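4. Planning and budgeting for your Zeva two-arm bench

Before you order anything, please sit down with a cup of tea and read this section through once. It covers what goes on the order form, what tends to get left off it, and how much room you ought to keep for the bench when it comes. Unpacking and bolting down are dealt with in section 5, and there is no harm in reading that first if you are the sort who likes to know where things are heading.

4.1 Working out what you need

1. Decide on the job. Write it down in one plain sentence, such as "spread and fold adult shirts from a mixed bin". Every choice further down this list hangs on that sentence, and you will find yourself going back to it more often than you'd think.

2. Measure the space. Allow for the table itself, the side and back walls if you are having the enclosure, and enough standing room at the front for a person to bend down and get at the cabling. We have seen lovely rooms chosen with great care in which the door then opened straight on to the rail!

3. Choose the number of arms. Cloth is awkward stuff, and for garments we would always steer you towards 2 arms on a shared rail. If money is tight, order the full-length rail with one arm now and add the second when you can. The rail is the dear part to change later.

4. Pick your grippers. The standard finger jaws suit most woven and knitted clothing. Order a spare set of jaws at the same time, as they travel in the same box and you will save yourself a second delivery charge.

5. Add the Stadholm cable kit. It is listed separately on the form and people do miss it. Each arm wants its own run, with plenty of slack for the elbow.

Note: the Tareck controller is included with the arms. You do not need to buy one unless you want a spare on the shelf.

4.2 Setting the budget

1. Start with the quotation for the arms, rail and table. Prices are held until the end of February, so it is worth getting your order number raised in good time.

2. Put in 1,930 for the enclosure panels and fitting, in the same currency as your quotation. This is a fixed charge and does not change with the colour of the panels.

3. Set aside 15 per cent of the whole for wear and sundries: jaws, cable ties, knobs, a second bin, and a good stock of old clothes to practise on (charity shops are a blessing here).

4. Allow for people's time. Somebody has to load the bin, clear the table and write things down, and this is very often the largest cost of all by the end of the first year.

Caution: do not plan to run the bench from an extension lead. If the room needs a new socket, get the electrician's price before you sign for the arms.

4.3 Checking your plan against a working layout

Have your floor plan beside you for this part. Mark on it the bin, the open middle of the table where a garment can be spread, and the holes in the floor panel where the cables go down. Leave each arm room to fold low at its own side as well as to reach across. If the bin takes up more than a corner, go up a table size.

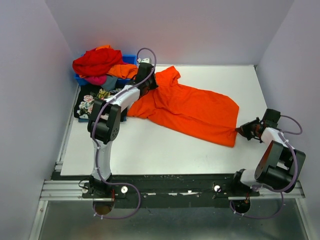 Muthu Krishnan wrote to us after going through this section that the cable kit should be moved to the top of the list, as his order went in without it and the arms sat in their boxes for 24 days. He also felt our allowance for sundries was on the mean side for anyone handling denim, and would have doubled the spare jaws.

We have left the order of the steps alone for now, but do tick off the cable kit before you send the form. Orders go to the Ouazzani sales desk, who will check your plan and ring you if anything looks tight.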